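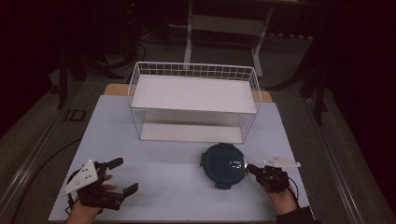

Both grippers out on the practice board at Gerkside Tech, with the container and the wire shelf.

Lids. That's what the Gerkside Tech robotics club has been doing after school since September. Lids on, lids off, container up on the shelf, container back down. Then again.

The club has 19 members this year, its biggest group yet, and all of them are working on one entry for the Altitz Challenge, a student contest for robots that do small household chores. This year's chore is packing up leftovers. A robot arm has to close a food container and put it away on a shelf without dropping it, tipping it or knocking the shelf over. Two tries per team, best one counts.

Gerkside has never made it out of the regional round. Last year's entry was a sorting machine that jammed on its first try and jammed again on its second. The students took it apart for the motors before the bus home was even loaded.

So a different plan this time. Instead of writing out every move in code, the club is recording people doing the job by hand with a pair of hand-held grippers, then using the recordings to train the arm. The marker plates on top let the software follow where each gripper is and which way it's pointing. Students take turns. One works the grippers, one watches the recording come in on a laptop, one resets the board between takes and writes down what went wrong.

"The first week everybody wanted the grippers and by the third week everybody wanted the laptop," said Antonina Moroz, who teaches engineering at the school and started the club. "It's hard on your hands. You don't have fingertips any more, you have two flat pads, and you find out how much you were doing with your fingertips."

Sessions run from 3 p.m. until the late bus. The club works in the back of Sabatier Hall, the old drama building, where it can leave the stands and cables set up overnight. It used to share the physics lab and had to pack everything away each time, which ate up half the session and threw off the camera settings besides.
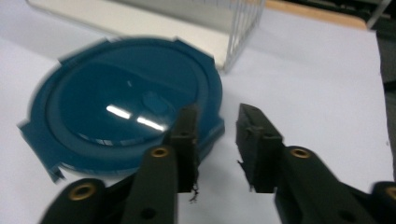 The lids have turned out to be the slow part of the whole project. Picking up a container is easy enough – it has sides, you squeeze. A lid lying flat gives you almost nothing to hold. The ones the club practices with have little tabs sticking out around the rim, and those are now the target, since the raised part in the middle is smooth and shiny and the pads slide right off it. Students argued over which tab to go for. The nearest one won, mostly because it was the one everyone could agree on. The shine is a problem as well, bright streaks wherever the light hits, and the software doesn't always know what to make of them.

Getting the thing to seal is another matter. Press on one side and the other side pops up. The current method is one gripper holding the rim steady while the other pushes down and works its way around. Slow, but the contest gives plenty of time, and there are no points for speed in the regional round. There are points for a lid that stays on when a judge tips the container over. The students have been testing that part over a sink, with water.

The club's arm is called Luner. It's a secondhand unit the school bought with money from the spring car wash and a small grant from the district, and the name came painted on its shipping crate in somebody's handwriting. No one could find out what it meant. It stuck.

Luner's first attempts with the new recordings were mixed. It found the container. It moved the container. It then put the container down next to the shelf, gently, several times in a row. Moroz said the students traced that to a batch of early takes where the shelf had been bumped out of position and not put back. Those takes are gone now, and the board gets checked against tape marks on the table before every session.

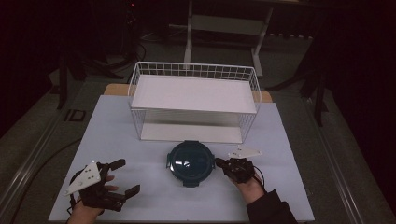
A cleaner batch of recordings is going in this month, and the club wants a full run – lid, lift, shelf – before winter break. After that comes practice with containers the arm hasn't seen before, because the Altitz rules say judges bring their own. Could be square. Could be glass, though the rules committee has hinted it will go easy on schools in the first round.

Newer members have been put on the same jobs as the older ones, a change from past years when freshman mostly wound cables. Moroz said she wanted more than one person who could run each station, after a flu outbreak last winter left the club with a finished robot and only one student who knew how to start it.

"He had a fever and we had him on the phone reading us commands," she said. "I'm not doing that again."

The notebook where students log failed takes has become popular reading. Entries from recent sessions include "dropped it," "dropped it, my fault," "sneezed," and a full page on whether a lid that is on but not latched counts as on. (The contest rules say it dosen't.)

There's some homework value in it too, Moroz said. Students who thought they'd signed up to build things have ended up doing a lot of sorting, labeling and throwing out, and a couple of them have gotten very good at spotting a bad take from just the opening seconds. She plans to use some of the recordings in her spring engineering class, where the assignment will be to write down every step of closing a container so that somebody else can follow it.

Regional round is in February at the Gerkside civic center, open to the public, free parking behind the building. Teams that get through go on to the state round in April. The club hasn't picked who will travel yet, and Moroz said everyone who shows up for practice through January will be considered.

The club is also collecting used food containers with lids, any shape, washed please. Drop them in the bin outside the school's main office until 4 p.m. on school days. Lids without containers are fine, Moroz said. Containers without lids, they have enough.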